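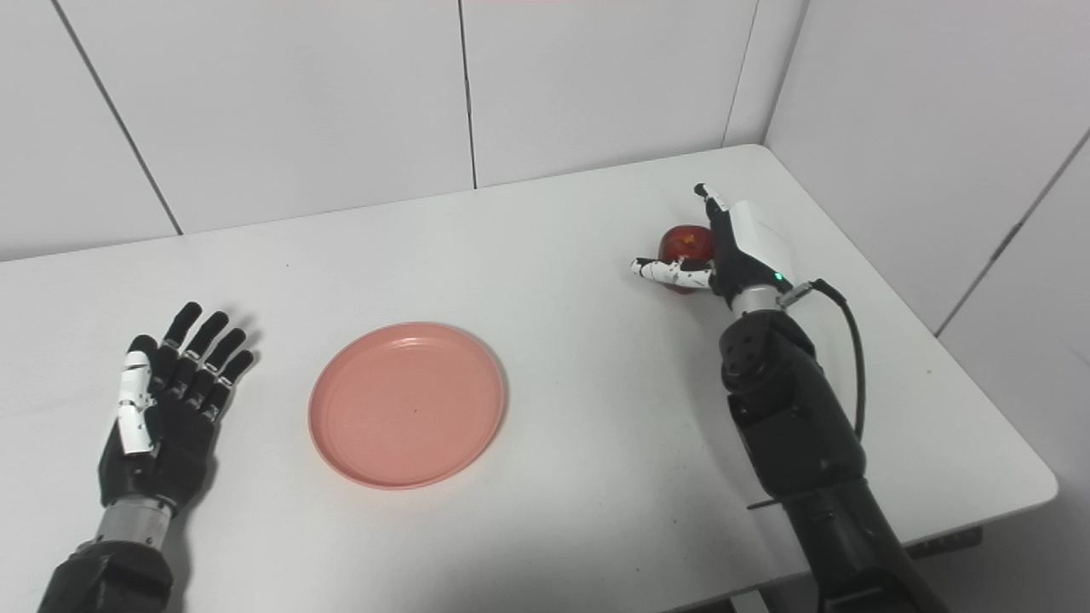 Photo: Felista Nyamweya / Mukstead

Print this page | E-mail this page

4.2 Comparing the two hand controllers

Figure 1. The right hand holding the apple beside the pink plate, with the left hand open on the table.

We had hoped, when we set out in July, to settle the matter of the controllers in a week or so, and it is only fair to the reader to say that it took us a good deal longer. Both were run on the same pair of arms and the same five-digit hands, with the same table, plate and fruit, so that whatever differences we found could be put down to the software with a fairly clear conscience. The first, Ternance, closes all the fingers together until the load on any of them passes a set limit. The second, Kabbaj, lets each finger stop by itself and brings the thumb across last of all.

Each controller was given 50 attempts at picking up an apple and setting it down on the plate. Ternance dropped the fruit 20 times and Kabbaj 6 times, a wider gap than any of us had guessed beforehand. Most of the Ternance drops came early in the lift, when a single finger had met the skin of the apple and the rest had been told to stop a little short of it. The grip looked perfectly sound until the arm began to move, and we were fooled by it more often than we would like to admit.

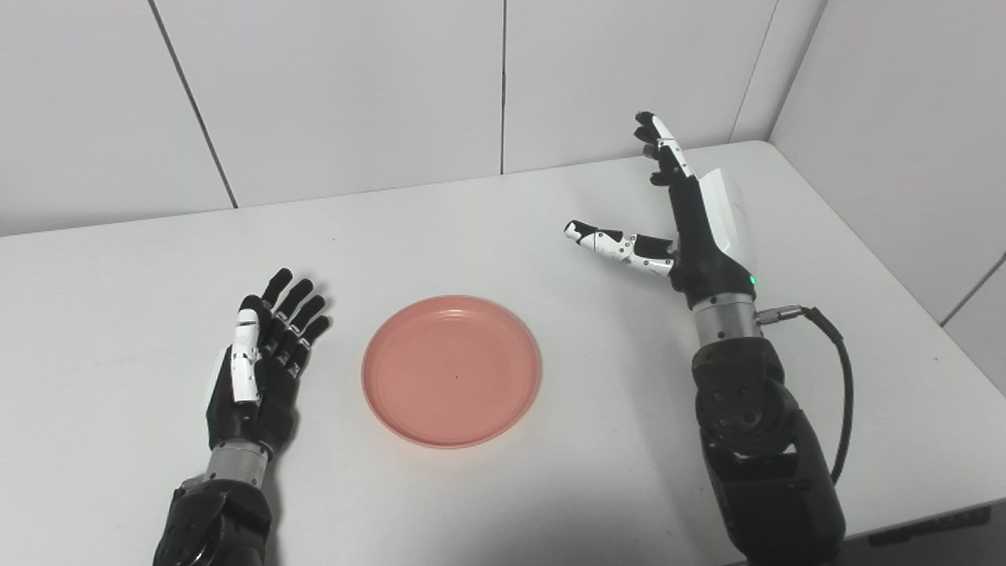
Between attempts the arms were sent back to a waiting posture with both hands open, and here again the two controllers differed. Kabbaj needed 700 milliseconds to open the hand fully and report that it was ready, and Ternance rather less. For slow work such as ours the delay hardly matters, though Barry Fairclough, who has the Fleltport sorting line in mind, would very much like to see it brought down, and we think he has a point.

We should add a kind word for Ternance, which was far easier to set up and never once lost touch with the hand. A reader with softer or more evenly shaped things to pick up may well be happy with it. All the counts given in this section were made before the limit on the thumb was changed, and the later runs are kept apart in section 4.3.

Print this page | E-mail this page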